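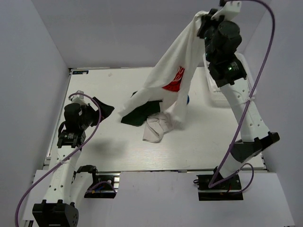
Speaker notes, Brurnstead Mending Circle, July 13, 2021

Okay, hi everybody, grab a chair. I'm Siyabonga Rampersad and I've been patching other people's pants for 15 years, so if yours have a hole, come find me at the break!

Start with the sock story (keep it short this time). Grandma Ndlovu, the burned toe, the purple yarn. Pause for the laugh.

Then straight to fabric. Ask who has thrown out a shirt since June. Hands up, no shame, I'm putting mine up too. Most of what I see is a split seam or a missing button, and a seam is ten minutes of work if you have a needle threaded and ready.

Patches next. Cut the patch bigger than you think you need, a good inch past the hole on every side. Round the corners, they peel less. Wash the patch before you sew it on or it'll shrink and pucker (ask me about the green corduroys. Or don't).

Thread: I use plain polyester for almost everything. Somebody will ask about silk. Say it's lovely and move on.

Pass around the sample bag now. There are 40 scraps in it and I would like 40 back, please!

Darning: slow down here, last time I rushed it. Weave over, under, over, and don't pull tight at the turns. Show it on the big sock first, then let them try.

Questions. If it's quiet, ask who has a zipper that sticks, that always gets them going. Coffee is in the back, and the next meetup is at the Ollent library, upstairs.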